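Home | Posts | Work Stuff | Recipes | About

11/07/2022
Posted by the blog owner

So the folding project is what I really want to write about, and I've been putting it off since August because I kept thinking it would settle down first. It hasn't, and I'm having too much fun to wait!

Quick catch-up if you're new. I've been at Sawatzky for five years, on the returns side. Stuff comes back from customers, mostly small textiles and toys, and we sort it, smooth it, fold it, bag it and send it on. On a heavy day that's 2000 pieces through our room. My wrists know every one of them.

We already had the conveyor from Lastach (love it, except the corner where everything piles up) and the label printer that talks to the scale. Those changed how fast we moved but they didn't change what we did with our hands. The new program does. Management calls it Bara, and it's two-armed robots learning to handle soft, messy, mixed-up things, the kind of work every machine before it was terrible at.

My job on it is half my week now. I pick out pieces that are a pain to handle and write down what a person would do with them. Do you lift the toy off first or slide the cloth out from under it? Where do you grab so the corner doesn't flop back over? I'd never had to put any of that into words, and it's a weirdly great feeling to find out how much I know. 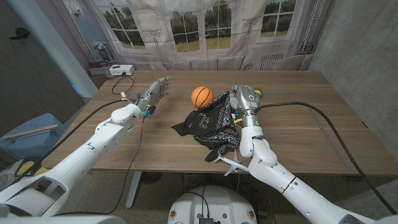
The other half of the week I'm back on the regular line, and that's where people ask me the real question, which is whether we're all training our replacements. I don't have a clean answer. What I can tell you is what's changed so far. Two people from our shift went over to the Siseck building to learn maintenance, with a raise. The late shift got shorter, and some folks miss those hours. We got a say in which tasks go first, and we voted for the heavy bins, but the heavy bins are apparently harder than they look (of course they are), so it's small stuff for now.

I'd still rather be in the room than hear about it later. I've filled 139 pages of notes, and when I wrote that silky scarves need a different grip, the engineers came back the next day with a bunch of questions. They listened! I went home and folded a whole basket of my own laundry in slow motion, talking out loud, and my kids thought I'd lost it.

Next up is bagging, which I'm a little nervous about, because thin plastic bags stick together and I still blow on them to get them open. No idea how I'm going to write that one down.

Contact | Copyright 2022, all rights reserved | Back to top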